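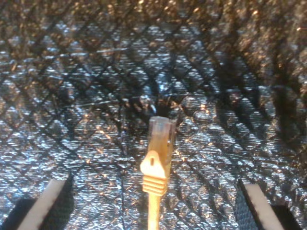 Progress report, Dronenham practice rack
Submitted to the Flotmont fund by Arsen Ivanyshyn
2018-12-22

Dear friends at Flotmont,

I owed you this report a little sooner, and I thank you for your patience, which has been as generous as your grant. Since October a good deal has happened at Dronenham, and I'd like to take you through it properly, money and all, so please get yourself a cup of something before you start.

When we wrote to you for support, the idea was a simple one. We wanted a small rack of real networking gear that people could practice on before being let loose in a working cabinet. We had diagrams and slides, and plenty of goodwill, but our learners had very little to put their hands on. Your 3,473 dollars changed that, and I'm happy to tell you that the rack is built, loaded and on its table.

We settled on a compact open frame because everything stays in reach, and because we can turn the whole thing when we want to talk about the back. The gear inside is secondhand. My colleagues at Juhl, the resale shop, let us look through their shelves for most of an afternoon (I could have stayed longer), and 573 dollars of the grant went there. For that we came away with the switch, the server and a few odds and ends that will be handy when the first set of parts wears out.

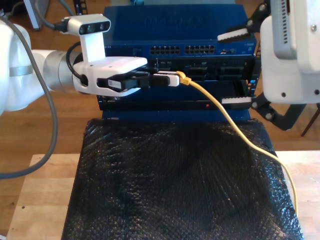 Much of this period went into the plainest job there is, plugging a cable in and taking it out again. I know how that sounds on paper! But anyone who has looked after a cabinet will tell you how much trouble starts with a plug that went in only halfway, or in the wrong hole, or with its latch bent by somebody in a hurry. So we have given it a whole unit of its own, and it has grown longer each time I sat down to edit it. It begins with the plug in the open, looking at the latch and the boot, then moves to a port with plenty of space around it, and only after that to a full row.

We also changed our minds about cable color. Our first plan called for gray patch cables, and they were perfectly good cables, but yellow is so much easier to follow against dark equipment that we ordered 60 yellow ones from Femier in place of the gray. They come with a molded boot over the plug, and I have grown quite fond of them. The boot gives you something to hold and it covers the latch, so it's less likely to catch when you pull a cable back through a bundle. 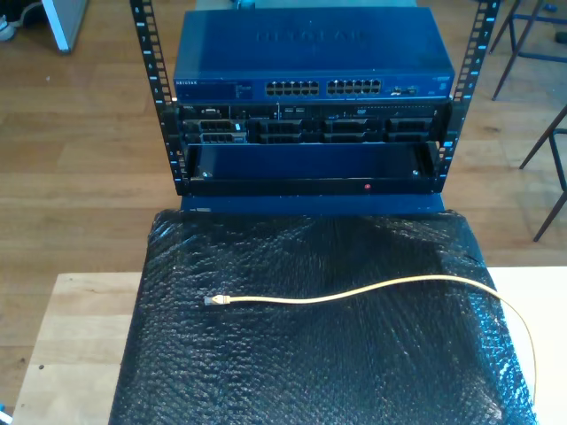 The order of things in the rack took some thought as well. The Netgear switch went at the top, where the ports are easiest to get at, and the server went right under it. We kept a shelf space below that for whatever a session calls for. I had wanted to fill it, I admit, but I have been talked out of it twice now and have come around to the view that a bit of spare space is good for everyone's knuckles. The unit numbers on the rails have been a real help too — we can say "look by number six" and save ourselves a lot of pointing.

Port numbering gets a page of its own in the notes. On our switch the odd numbers run along one row and the even numbers along the other, and a person who expects to count straight across will be one port off before they know it. We now ask for the number to be read from the panel first, and the cable to be picked up second. It's a small habit, and I wish I'd been taught it at the start of my own working life.
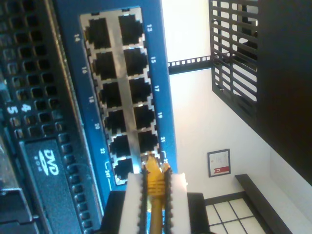

Yellow patch cable at the last odd-numbered port in the row, with 13 through 21 still open.

There are 4 units in the course as planned, and two of them are written. The third, on labeling, is in draft and needs a patient reader. The fourth, on tracing a fault, hasn't got past my notebook, and I would like to be frank with you that it will need most of the winter. We'd also like a sturdier table for the rack, and with your agreement I would pay for it from what is left in the equipment line. Please let me know if you would prefer a separate request.

You are warmly invited to Dronenham any time you are passing. The receipts from Juhl and Femier are in the envelope with this letter.

With many thanks,
Arsen Ivanyshyn

Related items
Dronenham practice rack: original proposal
Equipment list and spending to date
Unit one notes: plugs, latches and boots
Unit two notes: reading port numbers
October letter to Flotmont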